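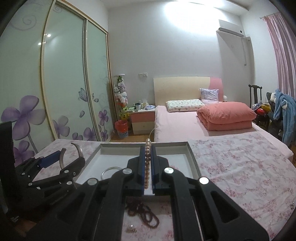
Strand of beads over the tray, floral cloth

Skaltville Craft Hall: Walk-Through Safety Checklist, with Comments
Date of walk-through: July 15, 2023
Checked by: Lilla Fülöp
Rooms covered: front room, bead and jewelry room, kiln room, sewing loft, back hall
Marks used: OK / FIX / WATCH

First off, the hall looks great! The January list had 13 open items on it and this one has 6, and two of those are light bulbs. Thank you to everyone who stayed behind to haul boxes.

1. EXITS AND WALKWAYS

Front door opens fully and latches. OK
Back hall door opens from inside without a key. OK
Comment: The new push bar is a joy. One shove with a hip and you're out, even with both arms full of fabric.

Walkways clear to the width of the door. FIX
Comment: Folding chairs are creeping out from the wall by the sink again. They need to go back on the rack at the end of each class, all of them, including the one with the bad foot (that one can go in the dumpster with my blessing).

Exit signs lit. FIX
Comment: Sewing loft sign is out. Bulb is in the supply closet, top shelf.

Stair rail to loft solid, no wobble. OK
Comment: I leaned my whole weight on it and it didn't budge.

2. FIRE

Extinguishers hung, tagged, needle in the green. OK
Smoke alarms tested with the button. OK
Comment: Every one of them chirped. Sorry to the quilting group, I should have yelled up the stairs before I started.

Fire blanket in kiln room within reach. WATCH
Comment: It is on its hook, but there's a rack of glaze jars rolling closer to it every week. Please park the rack on the other side of the window and set the brake.

Nothing stored on or against the electric panel. OK
Comment: Panel key is number 1021 and it lives in the lockbox, not in the mug.

3. ELECTRICAL

Cords free of nicks and tape. FIX
Comment: The gray extension cord in the front room has tape on it. It has had tape on it for as long as I've been doing this. I cut the plug off so we can all move on.

Outlets near sinks trip when tested. OK
Irons off and unplugged when loft is empty. OK
Comment: The timer switch from Lendport works beautifully. Set it to 7 and it shuts off by itself if class runs over and people wander down for cake.

Light over the bead tables. FIX
Comment: One bulb flickers. Small work needs steady light, so this gets changed before the next class.

4. BEAD AND JEWELRY ROOM

Floor swept, no loose beads underfoot. WATCH
Comment: Much better! I still found a few under the radiator. A round bead on a smooth floor will take a grown person down in no time. Sweep first, then run the magnet bar for pins and wire ends.

Wire cutters and awls back in the block, points down. OK
Safety glasses at each seat where wire is being cut. OK
Comment: Takács sent replacements for the scratched pairs and they fit over regular glasses. Try them, they're so comfy.

Soldering only at the tiled bench, fan on. OK
Glue and solvent caps tight, stored low, in the metal cabinet. OK
Comment: Whoever labeled the shelves in there, I love you.

Small parts kept up high when kids' classes are in. OK

5. KILN ROOM

Door sign flipped to HOT during firing. OK
Vent running, hose attached at both ends. OK
Comment: Clamp was tight. Give it a tug whenever you load.

Heat gloves free of holes. FIX
Comment: Left glove is worn through at the thumb. New pair ordered from Itstead. Until they get here, borrow the long ones from the kitchen drawer for unloading trays that have cooled, and leave anything hotter than that alone.

Clear space all around the kiln. OK
Comment: Gorgeous. Keep the tape line on the floor, it works better than any sign I ever made.

6. FIRST AID AND PHONE

Kit stocked and in date. FIX
Comment: Low on small bandages and out of eyewash. I'll pick up both. Write it on the card when you take the last of something, please.

Address posted by the phone in big print. OK
Accident log present, pen attached. OK
Comment: Two entries since winter, both needle pokes. Almost 6 months of classes and that's the whole page!

NOTES FOR NEXT TIME

Bring the tall ladder for the loft alarm. The step stool got me there but I wouldn't call it smart.
Check the gutter over the back door after a good rain.
Ask the Sunday painters where the second dustpan went.

Copy of this list goes on the corkboard. Initial next to a FIX when you've done it.

L.F.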